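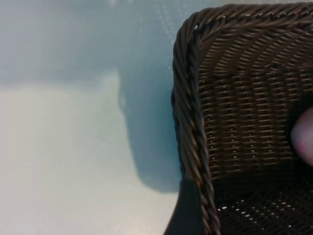
Can I leave the Larkside dehydrator running overnight?

You can, and I do it most weekends. Set the timer for the longest stretch on your drying chart, put the machine on a hard surface with some space behind it, and go to bed. It shuts itself off when the time is up and sits there with the door closed until you get to it.

Larkside Cabinet Dehydrator, 500 watt, rear fan

I've been selling dryers out of this shop long enough to have strong feelings about them, and the Larkside is the one I keep on my own counter. It's a plain box with a door on the front, a fan and heater at the back, and trays that slide in like oven racks. The air moves across the food from back to front, so you don't have to get up and shuffle the stack every couple of hours the way you do with those round tower ones (I owned two of those, both went to my sister, and she's welcome to them!).

The heater is 500 watts. That sounds small next to a toaster oven and it's plenty for what this does. You want slow, steady air. If you run a dryer too hot the outside of a slice goes leathery while the middle stays damp, and three weeks later you open the jar and it smells like a gym bag. The Larkside's dial starts low enough for herbs and goes high enough for jerky, and the numbers on the dial are pretty close to what my oven thermometer reads on the middle tray. The top tray runs a touch warmer. I put tomatoes up there.

What you get in the box: the cabinet, the door, the drying trays, two solid sheets for fruit leather, one drip pan and a paper booklet. The booklet is fine for times and terrible for recipes. Skip the banana page.

Noise. People always ask about this, so I'll just say it hums. It's a low, even hum, like a bathroom fan in the next room. I can watch TV with it going. My dog left the kitchen the first night and was back by the second.

Cleaning is the part I like least. The trays go in the top rack of the dishwasher, but the corners hold on to anything sticky, so soak them first if you've done pineapple or anything with honey on it. The cabinet gets a wipe with a damp cloth. Please don't spray anything at the fan. I've had one come back that way and it wasn't pretty.
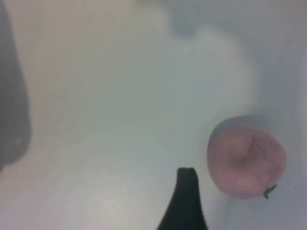 URKCOMBE, Sat 14 April. The new batch is in and they're on the shelf now, so if you were on the waiting list you should already have an email from Tsion Worku. If you don't, check your junk folder and then call the shop.

A couple of things changed with this batch. The door used to lift off completely, and now it's hinged on the left. I grumbled about it for a day and then came around, mostly since I no longer have to find somewhere to put a warm door down. The timer goes up to 18 hours now too, which finally covers pears cut thick. On the old model you had to reset it partway through, and if you forgot, well, you had chewy pears. The power cord is still too short. I've told them. Berhanu Tufa at the Larkside office wrote back very nicely to say it's a safety thing, and I'm sure he's right, but measure from your outlet before you order.

If you have the older cabinet, the new trays fit it. The new door doesn't, and there's no kit to convert it, so please don't buy the door on its own thinking you'll make it work.

How it compares with the Zetent

I sell both, so I don't have a dog in this fight. The Zetent folds down flat and weighs less, and if you live in a small apartment or take it back and forth to a cabin, I'd get that one. It dries slower, and the mesh sags a bit in the middle once you load it up with anything wet. For herbs and tea leaves you'd never notice. For jerky I'd spend the extra money on the Larkside.

The big Semeniuk cabinet is a different animal. It's built for people who sell at markets, it needs a good chunk of floor, and it costs more than my first car did. If you're asking me whether you need it, you probably don't. Call me anyway, I like talking about it.

Extras

Fine mesh liners, set of two. Get these if you're doing thyme or anything else that crumbles, or you'll be vacuuming the fan housing.

Spare drip pan. The first one warps eventually. Mine did after a winter of salsa leather (which was better than it sounds!).

Shipping and returns

Orders over 80 dollars ship free, and the dryer clears that all by itself. You have 14 days to send it back if you don't get along with it. I'd like the trays clean, please. After that the maker's warranty covers the fan and the heater, but not the door seal. Keep your receipt, they do ask for it.

We're usually out of these by January, when everybody decides to start making their own snacks, so I don't promise anything for that month.

Related items
Larkside fine mesh liners, set of two
Larkside fruit leather sheet
Larkside spare drip pan
Zetent folding dryer
Semeniuk market cabinet
Jerky slicing board
Wide mouth storage jars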